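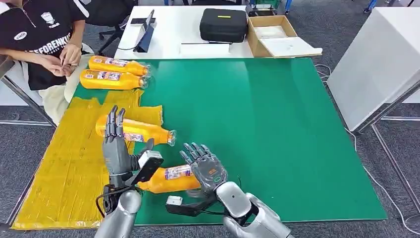
Orange bottles keep rolling off the packing table - what do you put under them?

Posted by Valtteri Ojala, 03/07/2019

I sort and label small plastic bottles on a big table with a green board on top. They lie on their sides while I check the labels, and sooner or later one sets off for the floor. I've taped some yellow plastic film down one side, but it has gone crumpled and I can't tell if it's helping or just giving them a run-up. There are 500 to get through by November. Standing them up isn't on, as I need to read the label all the way round. Any ideas that don't involve buying a new table?

Firnora

Is the table level? Put a bottle in the middle and see which way it goes. Mine leaned towards the door for 18 months and I blamed the cat. A folded beer mat under one leg sorted it.

As for the film, pull it off. Once it wrinkles you get little ridges, and a bottle will sit happily against one until you breathe near it. Rubber shelf liner off a roll is what you want, cut 2 cm short of the edge so it doesn't curl. Wash it now and then or it goes slippery with dust.

Paavo Ahonen

Tea towel. Damp one if you're feeling fancy.

Turunen

I'd keep the film if the board marks easily, but lay it flat and tape the long edges only - patches in the middle are what make it pucker. Then stick a strip of wooden beading along the front. Ugly, but I did 3000 jars over mine and only lost the ones I dropped myself.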